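Tronham talk, slot 2 – what went wrong on the folding line
Speaker notes, 2018-09-12

Start with the fault. No slides for the first minute.

Skodari cell, June. Garment sorting trial, 500 picks planned. The arm stopped 16 times with a grip error. Every stop was logged as "no item". In 5 of them the log was wrong and the jaws had hold of a zip.

Say this slowly: the arm then lifted, because it thought it was empty. One of those lifts pulled a jacket off the table and into the guard. No one hurt. The guard did its job.

Cause: the jaw pads. They wear, the grip force reading drifts, and the Lumico software trusted the reading. We had a change interval for the pads but it was set for boxes. Cloth and metal trim are a different job.

Show the picture. Give people time to look at the pads before talking. 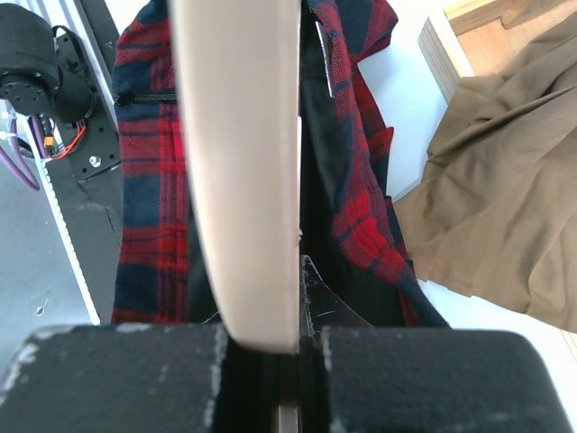
Gripper over a plaid garment with a zip. Note the scuffed pads.

What we changed: pads checked at the start of each shift, and a second check on jaw gap before any lift. Dunstan site has the same change – mention if asked.

Still open: chips on the fingers. We have no limit for those yet.

Questions.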